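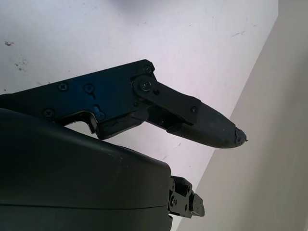 Figure 1 - Plaque noire, articulation et embout sombre, sur fond clair.

2. Assemblage et visserie

Le présent rapport rend compte du travail mené en août à l'atelier de Plulville, sous la direction de M. Shinji Ueda. Il porte sur la tenue des assemblages vissés dans les petits mécanismes articulés.

La plaque de liaison présente une découpe en L sur son bord inférieur. Elle rejoint le segment extérieur par un pivot en forme de disque, muni d'une vis centrale. L'embout de caoutchouc se termine en pointe.

2.1 Protocole

Les essais ont été conduits sur un banc Veko. Chaque série comprenait 1000 cycles d'ouverture et de fermeture, avec contrôle du serrage à l'issue de la série. Au total, 12 séries ont été réalisées.

2.2 Observations

Un premier desserrage a été relevé au bout de quelque 107 cycles - il concernait la vis du pivot. Après application d'un frein-filet, aucun desserrage n'a été constaté dans les séries suivantes. L'usure de l'embout n'a pas été mesurée.

Le relevé des couples de serrage, établi par Malachy Hanrahan, figure en annexe B.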